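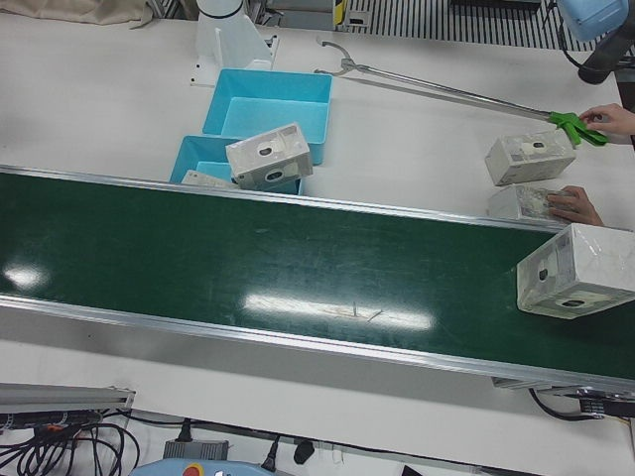
White boxes on and around the green belt, with one tipped into a blue bin.

Home | Back Issues | Packing | Shipping | Write to Us

February
By Hamisi Biwott

The two-tray table

Last issue I promised I'd write about the packing table, and then three of you wrote in to ask if I'd forgotten, so let's get to it! If you're new, I sort and pack small boxed goods for Resell, over in Prumenberg, and I have been fussing with the way we lay out our sorting for longer than I'd like to admit.

The stuff we handle is mostly little things in plain boxes, the kind that come sealed in clear plastic wrap. White box, white box, white box, then a silver-gray one to wake you up. After an hour they all look like the same box. My old method was to pile everything at one end of a big table and work through the heap, and it was fine for twenty things. Then we took on a lot of 182 from Wimiditz and I lost most of an afternoon picking up boxes I'd already checked.

So now it's belt and trays. The belt goes across the table, the boxes come along it one at a time, and everything that's been looked over goes down into a light blue tray on the near side. You always have one tray filling and one waiting. When the first is full it leaves the table and the empty one slides up into its place. I know, I know, it sounds like nothing, but I used to get up to hunt for a tray with a box in each hand (and put the boxes down who knows where).
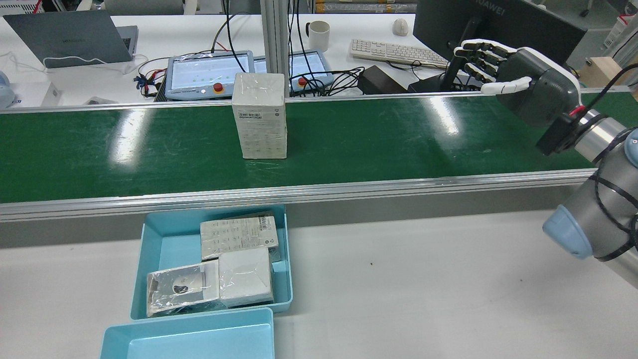
The other thing I changed is how much goes in a tray. I used to stack them to the rim, two and three layers deep, and the film on the bottom ones would scuff and catch at the corners. Now I keep it to one layer. Bigger boxes lie flat at the back, small ones go in front, and anything in a flat clear package gets a front corner so it doesn't slip underneath. It takes more trays, yes. I had a long back-and-forth with Olatunji about this, because they supply our trays and would naturally love for me to buy more of them, but we got by with what we had plus 6 extra.

A word on plastic wrap. It's slippery! Two wrapped boxes face to face will slide around like fish, so if you carry a full tray, carry it level and go slow. And tall narrow boxes are the worst of the bunch. They look great standing up on a belt, all neat and proud, and then somebody leans on the table. I pick them up from the top half and lay them down as soon as they get to the tray.

Barcodes are my pet peeve. On our boxes the label tends to be tiny, and it's tucked up near the top where you'd put your fingers. I try to set each box down with the label facing up so whoever scans the tray can go straight across without flipping anything over. I don't always manage it. When I'm tired I get maybe the first tray right and then I'm just putting boxes in trays.
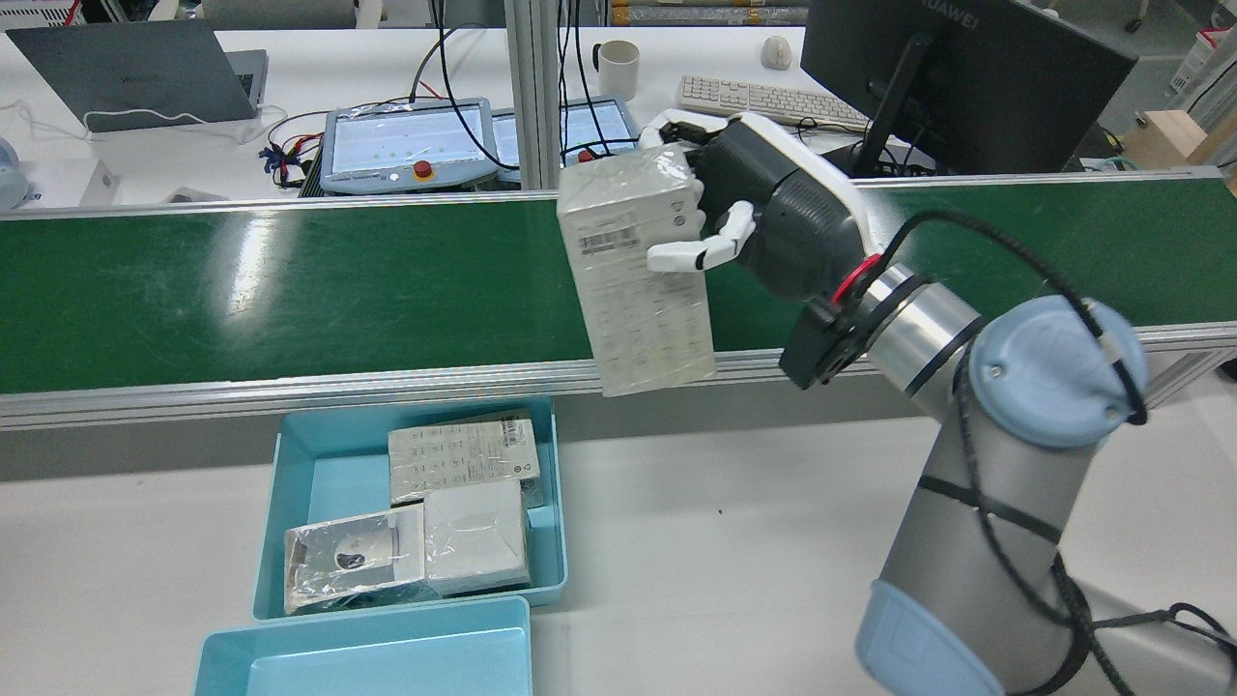 What I'd do differently

Give the belt a wipe more often. Ours is a shiny green and it shows every mark once the overhead lights hit it, and the glare makes it hard to see a clear package lying flat. I keep a soft cloth under the table now and go over it before we start and again after lunch.

Keep a reacher handy, too. A big table is a big table, and I'm not tall, and I spent years half climbing onto the thing to get at a box on the far side. A cheap grabber with a good handle has saved my back. It's no good for the heavy stuff, but for nudging a stray box closer it's wonderful.

And be firm about the desk. I mean the one on the other side of the belt, where the computer things live. Cables wander, cups wander, and if you let a finished box sit over there for even a minute it becomes desk clutter and won't get scanned until spring. My rule is that boxes never cross to the desk side. I break it about as often as you'd expect - but it's a rule, and it's written on a card.
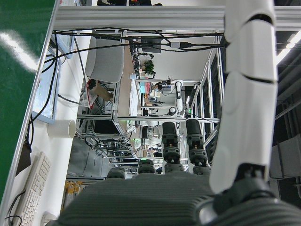
The desk side, with the keyboard, the cables and a cup on its side.

We've put 1,390 boxes through on the new layout so far, and I've stopped dreading the big lots. There's another one due from Wimiditz before the month is out, with mixed sizes this time, so I may have to eat my words about the single layer. If any of you sort mixed sizes and have a way of doing it that doesn't end with a tray full of gaps, please write and tell me. I'm also after a source for small dividers that fit a tray with sloped sides. Everything I've tried so far is made for straight ones and pops right back out.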